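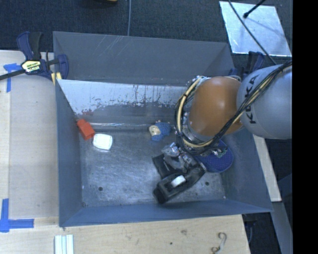
Plenley Hedge Project: how we're getting on

Hello Laimutë and everyone at the Skomel fund,

Second report, and a much happier one than the first! When I last wrote we'd had the ground too wet to stand on and I was fretting that we'd lose the whole laying season. Well, we got going in January and by the time the sap was moving in March we had 349 metres of the lane side laid, staked and bound, from the Flerkach gate right down to the culvert. The bottom stretch (the one with all the elder in it) is still to do and I'll come to that.

Deividas Sproģis led the laying and he's been wonderful with beginners. We had 17 people through the training days, most of whom had never picked up a billhook, and a few were good enough by the end to be left with a length of their own. Some of the early pleachers were cut a bit thin and two snapped in the wind, so there's a scruffy patch near the second gate. It'll shoot from the stool and you won't see it in a couple of years.

Planting up the gaps took longer than I'd allowed for. We put in hawthorn mostly, with hazel, field maple and a little spindle, and a dry April meant carrying water down the lane in the back of Adjoa Essien's van after work. I counted up in June and 79 whips had failed, nearly all of them on the bank where the rabbits are. The nursery has agreed to replace 40 free of charge and we'd like to buy the rest out of the tools line, which is underspent. Please could you let me know if you're happy with that? I don't want to order until I've heard.

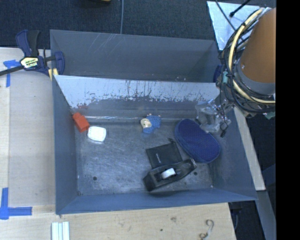
Will the bottom stretch be finished within the grant period?

We expect to finish it by the end of February, as long as the ground is firm enough to work on. The elder has to come out first and Deividas has set aside the first part of November for that.

Birds next. Idun Amundsen walked the lane for us at six in the morning all through May, bless her, and found yellowhammers at the top end and whitethroats in the uncut part. It's far too soon to say the laying has made any difference, but we've now got a proper starting point, and she's willing to do the same walk next year.

The farm at Chevalier has asked whether we'd look at their boundary too. I've said maybe, after this one's done! It would need its own money.

Still to come from me: the receipts for the stakes and binders, and the signed access letter for the culvert end. I'm chasing the letter and should have it to you in August.

All the best,
Līga Ramanauskas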